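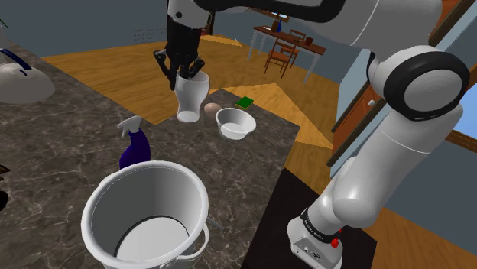 The rendered kitchen at Sollia, with the arm at the glass. Nothing in it can be washed, and it is still tidier than mine.

Sollia Open Day, Guvstead: The Gallery

Posted December 25, 2024

The open day was in April. I promised this page by the end of that month to several people who were kind enough to stop asking by summer. The house is quiet, everyone else is asleep in front of a movie, and I have run out of excuses and pie.

Sollia has the second floor of the old Vanhove building in Guvstead, above a place that reupholsters boat seats. They teach robot arms to do chores, and most of the teaching goes on inside a computer. I had read that on the sign-up page and somehow still arrived expecting to be handed a drink by a machine. The sign-up page was clear. I would like that on the record before anyone from Sollia writes in.

There were 30 places on the tour and every one of them was taken. We were given name stickers and a cookie and sent up the stairs.

The kitchen

Our guide was Lawal Nwankwo, who builds the rooms. He had the kitchen up on the wall screen when we came in, and it stayed there for most of the visit. Wood floor, sun coming across it, a long table at the back with a couple of chairs, a door with a white knob. A man near me asked what the rent was.

Lawal said people always like the floor. He spent a long time on the floor. The countertop took him longer, and he was a little hurt that we had to be told to look at it. It's a dark marbled one with pale veins wandering through, and once you have been told to look at it, it is a very good countertop.

The glass

Most of the afternoon was about the glass. The gripper comes straight down over it, and getting narrow fingers to the rim of something round is apparently the part of the job that keeps people employed. This glass is wide at the top with a bulge below that, then it narrows down to a thick bottom. I have a set like it at home and have been picking them up for years without applying for a grant.

The program had gone at that one glass 1,275 times the night before we came. I asked how many glasses had been broken. Lawal said none, they don't break, he hasn't made them breakable yet. Then he said he was thinking about it, in a tone I have heard from people considering a second dog.

Somebody's daughter, who was maybe eight, wanted to know if the glass minded. He gave this more thought than he had given my question.

The egg

Next to the glass there is a smooth pinkish-brown thing shaped like an egg, partly behind a small white bowl. A debate broke out. One side said egg. The other side said potato, led by a retired dentist with real conviction. I was egg, and I remain egg, though I have gone back to the picture since and can feel myself weakening.

I did not think to ask Lawal, who was standing right there and could have settled it.

The counter in general

A spray bottle, a green sponge, a big white pot with nothing in it. It looks like a kitchen where someone has made up their mind to clean and then gone to check their email. Lawal explained that clutter is useful. An arm that only ever practices on a bare counter gets a nasty surprise in the average home, where the thing you want is always behind some other thing you don't. He shuffles the clutter between runs, so the arm can't just learn one layout by heart. There are 500 objects in the library it gets drawn from. He showed us a few pages of it, and I can report that it holds a great many more mugs than you would think a person could draw with enthusiasm.

I asked if any of it was based on his own kitchen. He said the mess was researched.

The arm

White shell, black at the joints, black gripper on the end, and long enough to come over the whole business from the right. The dentist asked why it wasn't shaped like a person. The answer was that a person has a lot of parts you don't need for dishes, which I've repeated at dinner twice since then with mixed results.

We each got a turn at driving it. This was done with a thing like a game controller and a lot of encouragement. Up, down, left and right were all fine. Turning the wrist was where we lost people. I got the gripper down beside the glass on my third try and was very pleased, and then I pressed whatever the other button was and sent it off toward the door. The eight-year-old needed one try and then asked if there were other levels.

A few words on the name

The software that does the learning is called Wididow. I asked what it stood for. It doesn't stand for anything. There had been a list, the list had been argued over for a month, and Wididow was the one that everyone disliked the same amount. I have served on the board of a swim club and I understood completely.

The number on the wall

By the coffee machine there is a whiteboard with 4,000 written on it and underlined. I took it for a target, or possibly a score. It was how many hours of practice they wanted done before the next version, and somebody had drawn a small kettle next to it, with steam. The coffee machine itself was run by hand. Three separate visitors made the same remark about this, and each time the staff laughed as though it was new. I was the second visitor.

The questions

They took questions at the end, sitting on the desks. Would it do laundry? Not this one. Would it do the pot? The pot was on the list. Could it be taught to put things back where they live, instead of wherever is closest? There was a silence after that one, and a couple of people looked at the person they had come with.

My own last question was how you'd know that an arm which can handle a glass in that kitchen can handle one in a real kitchen. Lawal said that you try it and you bring towels. I wrote this down and underlined it, and it is the only note from the whole day that I can still read.

Getting there

Several of you asked. The Vanhove building is behind the feed store, and the entrance is on the side with the dumpsters, up the metal stairs. Parking is wherever the boat seat people aren't. The tour runs a bit over an hour, longer if there's a dentist. They haven't put up a date for the next one yet. If you go, ask about the egg.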